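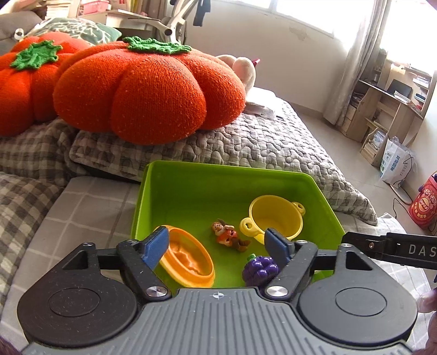

この記事は約7分で読めます

作業ノート 2022年7月28日

石灯籠の火袋と笠の採寸、二回目。前回のノートで保留にしていた中台の傾きから始める。

午前中は参道の東側だけを測った。社の石段を上がってすぐの一対のうち、向かって右の灯籠。竿の銘は前回の拓本でほぼ読めているので今回は触らず、基礎から中台までの高さを取り直した。前回の値と5ミリずれた。巻尺の当て方の差だと思う。前回は基礎の上端を苔の面で取っていて、今回は苔の際の石肌で取った。今後は石肌に統一する。前回分の表には鉛筆で印をつけておいたので、清書のときに直すこと。

中台の傾きは南に向かって下がっている。水準器を四方に当て、北と南で差を見た。東西はほとんど動かない。笠も同じ向きに傾いているので、途中の継ぎ目でずれたのではなく基礎から沈んでいると見ている。石段の側溝が南側を通っているから水の影響かもしれないが、掘ってみないと分からないし、掘る許可は取っていない。推測として書いておくだけにする。

火袋について。四面のうち二面が火口、残りが円窓と三日月窓になっている。円窓が東、三日月が西。参道に並ぶほかの灯籠もおおむねこの向きだが、奥の一基だけ逆になっている。据え直しのときに火袋を回してしまった可能性がある。台風のあとに倒れたものを起こしたという話を以前に聞いたものの、どの灯籠のことか確かめていない。社務所の日誌に記録があるはずなので、次に行くときに閲覧を頼む。

宝珠は後補と考えてよさそう。石の粒が笠より細かく、色も少し青い。笠の頂部に残る柄穴の径と宝珠の柄の径が合っておらず、隙間にモルタルが詰めてある。モルタルの年代は分からない。報告では「宝珠は別石、時期不明」までにとどめる。

拓本の道具の覚え。画仙紙は薄手のほうが銘の浅い部分に入りやすい。湿気の多い日は乾きが遅く、打つ頃合いを待つあいだに紙の端が浮いてくる。霧吹きは細かいものに替えたほうがよい。今使っているのは粒が大きく、紙に斑ができる。墨は前と同じ油墨で問題なし。タンポは大を作り直す。中の綿が片寄って、強く打つと芯が当たる。

昼をはさんで、手水舎の裏に寄せてある石材を見た。灯籠の部材が混じっていると聞いていた場所。積んだままでは裏が見えないので、見える面だけを記録した。笠の破片と思われるものがあり、蕨手の根元が残っている。参道の灯籠の笠とは蕨手の巻きの強さが違うため、同じ組ではなさそう。ほかは縁石の残りと、用途の分からない角材状の石。角材状のものには矢穴の跡が並んでいた。矢穴の幅と深さは別紙に控えた。野帳のいちばん後ろに挟んである。

写しをとった銘文は次のとおり。右の灯籠の竿、正面に「奉献」、右側面に年号と干支、左側面に「氏子中」。年号の二文字目が欠けていて、干支と合わせれば候補は二つまで絞れる。どちらを採るかは、左の灯籠の銘を読んでから決める。左は苔が厚くて今日は手をつけなかった。苔を落とすなら竹べらと水だけで行い、ブラシは使わない。前に別の石造物でナイロンのブラシを当てたとき、風化した面が粉になって落ちたことがある。あれは二度とやらないこと。

午後は作業場に戻って図面の整理。断面図は10分の1で描き始めたが、蕨手の曲線が潰れるので笠だけ別に拡大した。型取りゲージの線を写してから、現場のメモと突き合わせて寸法を入れた。笠の軒の反りは四隅で揃っていない。南東の隅だけ軽く欠けていて、反りが弱く見える。図では欠けた部分を破線で補った。補った線だと注記を入れておくこと。注記を忘れると、あとで見た人が実測だと思う。

データの保管場所について。写真と実測値は共有フォルダのSestanceに入れた。フォルダ名は「灯籠_東_右」。前回分は「灯籠右」という名前のまま残っているので、どこかで揃えたい。写真はこれまでの分を合わせて476枚になった。重複が多い。ピントの甘いものは今月中に落とし、残したものに方位と部位を書き込む。方位の書き方は「東面」に統一して、「東側」は使わない。参道の東側と紛らわしい。

比較資料として、以前まとめたWandinportの石造物カードを引っ張り出した。海沿いの小さな社のもので、灯籠の形は近いが、中台の蓮弁の彫り方がまるで違う。向こうは弁の縁を立てて彫り、こちらは浅く面取りした程度。石工の系統が別だと考えるのが自然だろう。ただし風化で縁が消えた可能性も残る。火袋の下の、雨の当たりにくい部分を見て判断したい。今日撮った分では影になっていて読めなかった。次は斜めから光を当てて撮り直す。

カードの様式は変更したほうがよい。今の様式には石材の欄がひとつしかなく、宝珠のように部位ごとに石が違う場合に書ききれない。基礎、竿、中台、火袋、笠、宝珠で欄を分ける案を下書きした。欄が増えると現場で書くのが面倒になるが、後から思い出して埋めるよりは確かだと思う。意見があれば余白に書いてほしい。

参道の寸法も少し取った。石段の下から鳥居の柱の中心まで、歩測でおよそ200歩。正確な値ではないので、図に載せるときは巻尺で測り直す。鳥居は石の明神鳥居で、柱の根元に亀腹がある。貫の楔は片方が木に替わっている。灯籠の調査の範囲外だが、額束の文字も含めて写真だけは撮った。木の楔は乾いて痩せているように見え、指で押すとわずかに動いた。社務所には口頭で伝えてある。

道具の手入れ。水準器の気泡は台を変えて確認し、狂いなし。型取りゲージは歯が数本曲がっている。修理に出すならGrukeroの窓口だが、前回はだいぶ待たされた。曲がった歯は端のほうなので、しばらくは中央だけで使う。三脚の雲台はZariņšのものに戻した。新しいほうは軽くて運びやすいが、石段の上では風で揺れる。

次回の予定。

左の灯籠の苔落としと拓本。晴れが続いたあとの朝がよい。
奥の一基の火袋の向きを方位磁石で確認する。目視の記録しかない。
社務所の日誌の閲覧願い。書面が要るかどうかも聞く。
火袋の下面の撮影。小さいライトと反射板を持っていく。
石材置き場の破片は、動かす許可が出たら裏面を記録する。

沈下については、12月に基礎の高さをもう一度測って今回の値と比べる。基準点は石段の最下段、西端の角に取った。印はつけていない。位置は野帳のスケッチに描いてあり、角の小さな欠けを目印にしている。

追記。年号の欠けた字について、拓本を裏から光に透かしてみた。縦画らしいものが一本出るが、石の傷と区別がつかない。打ち直した拓本と並べるまで保留とする。古いほうの拓本は丸めずに平らな箱に入れた。棚の上から二段目、紙の見本帳の下。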